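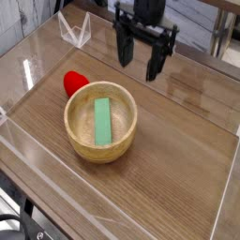 Minutes, January planning meeting
Addale Community Toy and Craft Group

1. Opening
We started at 6:30 p.m. with a full table and a lot of good energy. The minutes of the last meeting were read and approved with one fix: the Loureiro room has 2 storage closets, and the earlier minutes listed only one.

2. Winter drive
What a response! The count at closing was 1,239 pieces, against 970 last winter. Blocks and plush toys made up most of it. Members were thrilled with the shape everything came in, and thanks will go out to all the households on the Vestach side of town, who gave so much this time.

3. Play sets
Long and happy discussion. The idea is to make up small sets, each with a bowl, a block or two and something soft, so that a family can take one home and start playing right away. The round wooden bowl with the green block was a favorite, and several members said they'd love to have it at home. Everybody liked the red plush heart too — it was agreed that every set should have one soft piece.

There was some back and forth on whether blocks should go inside the bowl or next to it. Inside saves shelf space. Next to it lets children see right away that the bowl is a toy too. Agreed to store the blocks inside and take them out on open days. 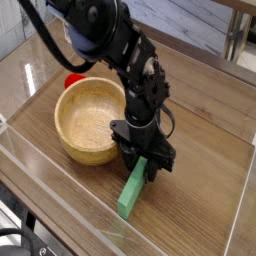
Green block on the tabletop, with the wooden bowl to the left.

4. Lonotis shelves
The new shelves are up in the back closet and they look great. Around 79 sets should fit once the old boxes are cleared. The lowest shelf stays free for bowls, which are heavy when stacked. Labels will be written by hand, big enough to read from the door.

5. Open day
Agreed to hold it in March, from 10 a.m. to 2 p.m. Ideas so far: a sorting table for the little ones, a swap corner, and a "fill the bowl" game with blocks of different colors. More ideas are very welcome — please put them on the sheet by the door.

6. Other business
Paper bags are running low. A request was made for more hooks by the sink. Both approved.

Meeting closed at 7:50 p.m. Next meeting in February, same room.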